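Datasets / Foreign policy texts / Fosness Treaty Commentary Corpus / README

# Fosness Treaty Commentary Corpus

Scholarly and semi-scholarly commentary on small-state diplomacy, mostly articles and book chapters, with a few conference papers that were never meant to be read twice. Compiled by Tumelo Nel and Elmarie Kruger. The question we started with was how writers on foreign policy describe neutrality when their own government is busy giving it up. The corpus won't answer that for you, but it will let you search for the word "pragmatic" and lose an afternoon.

## What you get

- 700 documents in plain text, UTF-8
- `meta.csv`, one row per document
- `passages.csv`, hand-marked passages with stance labels
- `notes/`, where Elmarie keeps the disagreements

Documents run from one page to a full monograph chapter. Anything over 1,000 paragraphs has been split, and the parts share an ID with a letter on the end. Footnotes are kept in place, as diplomats' grievances tend to live there.

## Labels

Each marked passage carries one stance towards the treaty or alignment under discussion: `for`, `against`, `hedging` or `unclear`. We tried to do without `hedging` and gave up by page two of the first article. If an author praises a treaty in the main text and demolishes it in a note, the two passages are labelled separately and linked in the `pair` column.

Every passage was read by 2 annotators, working apart. Where they differed, both labels stand and `agreed` is set to 0. Please don't average them. A passage that one reader calls support and another calls sarcasm has no useful midpoint. 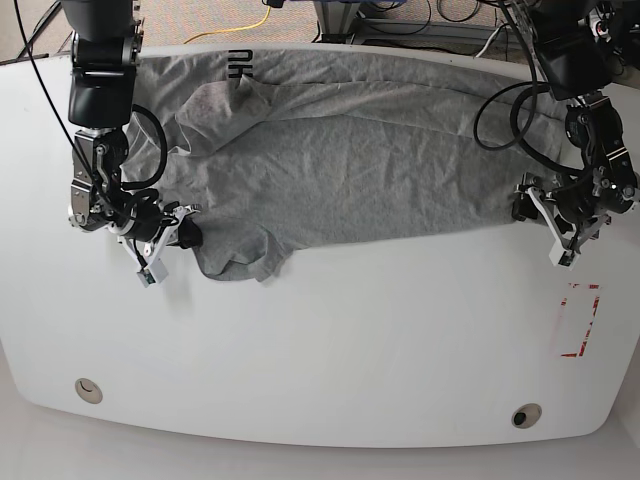 Quotation was the hardest part of the marking. Commentators lift a clause from a communiqué, trim it at both ends and treat what remains as policy, and the reader is left in the position of someone looking at the grey T-shirt on the white table, with "NK" or something like it showing sideways among the creases, and being asked what the shirt says. Our rule is to mark the trimmed quotation exactly as printed and put the fuller wording, if we found it, in `source_text`. If we didn't find it, the field is empty. Do not fill it in from memory, however good yours is.

## Cleaning

Scans were put through Trakness and then corrected by hand. Trakness is confident about accents and usually wrong. Known leftovers:

- "treaty" as "treacy" in the older journals
- running heads stuck to the first line of a page
- tables flattened into one long and rather alarming sentence

The Van Wyk subset (`vw_` prefix) arrived already transcribed, with spelling modernised by whoever did it. It's fine for stance work and no good at all for studying spelling.

## Gaps

English only, including translations, and the translators are credited where the publisher bothered to. Defence journals are over-represented. Trade policy is thin. There is next to nothing by serving officials, who write plenty but prefer to do it under headings such as "Remarks".

The Plilomby papers are listed in `meta.csv` but the text is withheld until permission comes through. We last wrote to them in December.

## Versions

Version 2 drops duplicate reprints and repairs the date column, which in version 1 held the year of scanning. If you published a timeline from version 1, Tumelo would like a quiet word.

## Use

Free for teaching and research. Cite the corpus by name and version, and cite the original authors as well, who were here first. Corrections go in the issue tracker with the document ID and the line. Reports that a label is "obviously biased" are welcome too, provided they say in which direction.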